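Cuaderno de taller — guía de playas de Clellirden
4/11/23

Retomo el cuaderno después de dejarlo abandonado desde agosto. Sigo con las fichas de la costa norte, que según el calendario de la pared ya estaban terminadas. El calendario es muy optimista y además lo escribí yo.

Playa de Volov. Rehecha la medición del paseo desde el espigón hasta la escalera del mirador: 1616 metros con la rueda. La ficha vieja daba una cifra redonda y preciosa que no correspondía a ningún recorrido posible, ni siquiera a nado. Corregido en el mapa y en el texto. Falta corregirlo en el folleto plegable, donde la cifra sale en el dibujo y hay que pedirle el archivo a Ho-yin Yau.

Duchas: las del acceso sur funcionan, las del acceso norte tienen cartel de «próximamente», el mismo cartel que en la edición anterior, algo más descolorido. Propongo no mencionarlas. Tianyou Luo propone mencionar el cartel como elemento patrimonial. Queda pendiente.

Cala Toom. El problema de siempre: en la web la llamamos «tranquila» y en el folleto «animada». Las dos cosas son ciertas, depende de si ha llegado el barco de las excursiones. He escrito «tranquila por la mañana», que es lo que quería decir todo el mundo y no cabía en la columna. Ahora cabe porque he quitado la frase sobre «aguas de ensueño». No la echo de menos.

Aparcamiento de Toom: 2 euros la hora, pago en máquina, la máquina no da cambio. Desde la barrera hasta la arena hay 636 metros cuesta abajo. La vuelta mide lo mismo, aunque con nevera portátil cuesta creerlo. Añadir una advertencia para carritos de bebé: el último tramo son escalones de piedra irregulares y no hay pasamanos.

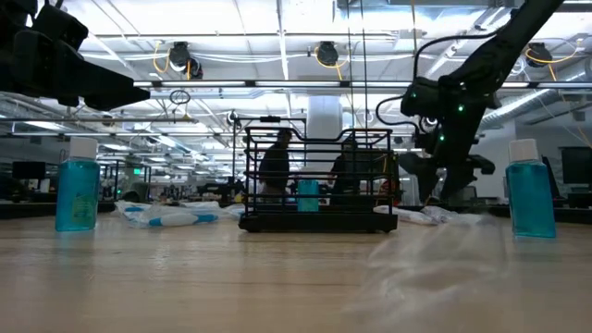

¿Se puede ir de Volov a Toom andando por la costa?

Con marea baja y calzado cerrado, se llega por las rocas; con marea alta hay que subir al camino de arriba y bajar por los escalones del aparcamiento.

Lo dejo redactado así para la sección de preguntas, que hasta hoy decía «consulte las condiciones» sin indicar dónde se consultan. La tabla de mareas está en la caseta del puerto. Pongo la ubicación de la caseta en el mapa, que tampoco estaba.

Playa de Wosetti. Sin novedades en la arena, muchas en el chiringuito, que ha cambiado de nombre por segunda vez desde la primavera. Mantengo «chiringuito» a secas y que se llame como quiera. Socorristas: solo en temporada alta, extremo este, junto a la bandera. En el oeste hay silla pero no hay socorrista. En la foto de portada sale precisamente la silla, así que habría que cambiar la foto o hacer un pie muy claro.

Imprenta: la tirada sigue en 500 ejemplares. Tianyou quería más, pero todavía quedan cajas de la edición pasada debajo de la mesa de corte, con la distancia fantástica de Volov en todos y cada uno de los folletos. Me inclino por reciclarlas. Ho-yin sugiere una pegatina — que la pegue Ho-yin.

Pendiente:
Archivo del plegable (Ho-yin).
Volver a Wosetti con viento de levante y ver si el lado oeste es tan resguardado como decimos.
Confirmar el horario del autobús de invierno. En la marquesina hay dos y no coinciden.
Decidir lo del cartel.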